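Limescale and the staff kitchen at Prurkwood

The water supply to the Prurkwood building was tested again in October and gave a hardness of 300 mg/l as calcium carbonate. Anything above 180 is normally classed as very hard. The film left on crockery is scale, and ordinary washing-up liquid will not shift it.

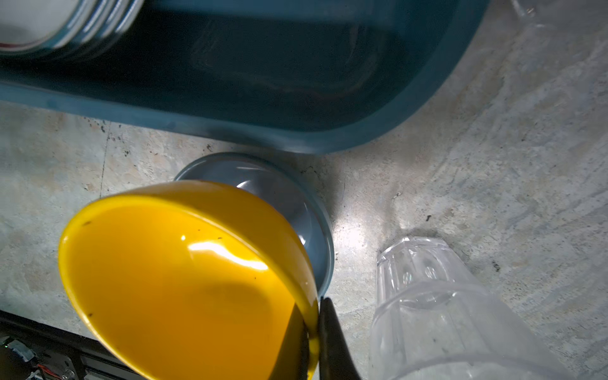

Photo: Ionuț Zamfir

Scale forms when hard water is heated or left to dry on a surface. Glazed items can be soaked in a weak citric acid solution, 4 teaspoons to a litre of warm water, for twenty minutes and then rinsed. Do not use the solution on marble or limestone, as the acid etches the polish. Never mix it with bleach.

The dishwasher has its own softener, which must be set to match the supply. Ours had been left on the factory setting. Cornel Neagu has now reset it and refilled the salt. The salt light should come on after almost 62 cycles; if it comes on much sooner, tell Cornel, as the valve may be sticking.

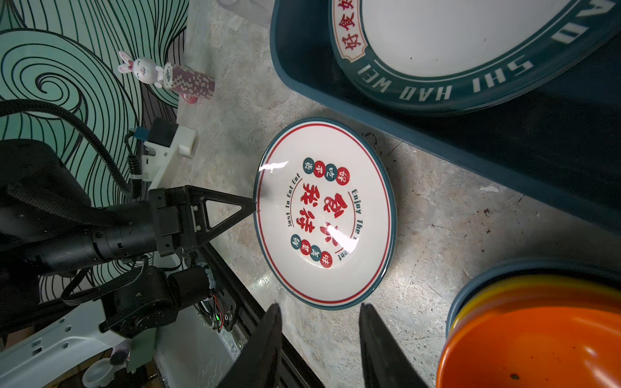

Plate with teal rim, "Enjoy The Moment".

Gralleck has quoted for a softener on the incoming main. The unit would serve the kitchen and both washrooms, with a separate unsoftened tap kept for drinking water. A second quote, from Dridby, is expected before the end of the month. Until one of them is accepted, the kettles will be descaled every other Friday after hours. Please empty them before you leave.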